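Speaker notes — scoring and stage logistics for section leaders, Garnitby chapter, December session

Keep to 14 minutes. Slides advance on Kelly's cue. Handouts are on the side table; do not wait for latecomers.

## 1. How a contest score is built

- Three categories: music, performance, singing. Same weight for each.
- Each judge scores each song on its own. Two songs per quartet or chorus set.
- Say clearly: the panel does not confer before marks go in. People ask every year.
- Show last season's sheet for Watik (quartet). Total 142 on the second song with two judges, practice panel only. Point out the gap between the singing mark and the performance mark.
- Pause for questions. Limit of two, then move on.

## 2. Pitch and tuning at the riser

Tuning drift is usually set up in the first phrase. Leads hold the tonal center; basses place roots and fifths under it; baritones adjust last. Play clip A (Orozco arrangement, bars 1–8), then clip B, same passage, where the chord on "home" sags. Ask the room which part moved first. Expected answer: tenors. Correct answer: leads, on the pickup.

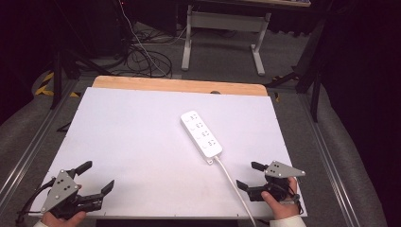
Rehearsal recordings should come from one fixed position, with the same input level for the whole run. Plan the power before the music starts. A strip with four sockets in a row, like the white one on the board, covers the recorder, one powered speaker, the keyboard and a laptop, with none left for phone chargers. Run the cable toward the director's side, away from the riser steps. Label files by song and take number — "good one" is not a label.

## 3. Stage traffic

- Walk-on order is back row first, from stage left.
- Embla Hovland calls the rows. Section leaders repeat the call quietly, once.
- Pitch pipe is blown only after the front row is set. Berenice Villalobos has the spare.
- Walk-off reverses the order. No talking until past the curtain line.
- If a singer feels faint: sit down on the riser, neighbors close the gap, keep singing.

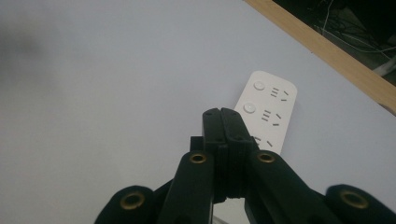
*Power strip on the tabletop, gripper fingers closed.*

## 4. Before the next rehearsal

- Learning tracks for the Arkavari medley go out through Emiliano Quezada. Part-predominant versions only.
- Jovita Xolalpa needs riser positions from each section by the end of the break.
- Skip the slide on tiebreaks if over time. It is in the handout, page 2.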